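Grip fault: still no straight answer

Korno's notice about the hand-held grippers went out Wednesday, and it is a thin read. The fault, it says, is "intermittent loss of hold." In plain words, the fingers let go when they shouldn't. Korno puts it at 12 drops in 568 picks and calls that acceptable. Acceptable to whom? The count came from Korno's own bench in Skunthorpe, with one size of box.

Fenia, which sells the replacement pads, blames the linkage pins. Lamptey, which makes the pins, blames the pads. We have heard this tune before, in November, and the fix then was a software update that fixed nothing.

Packets slip more than boxes do, according to our own logs, and the notice doesn't mention packets at all. 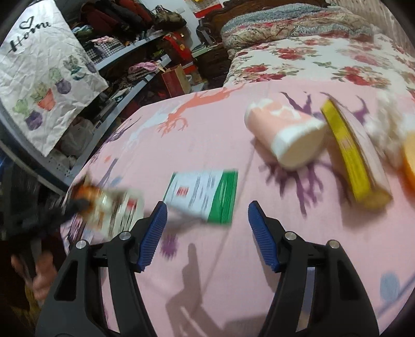
Should you stop using yours? Keep it to light, unbreakable items until Korno publishes a test done by somebody else.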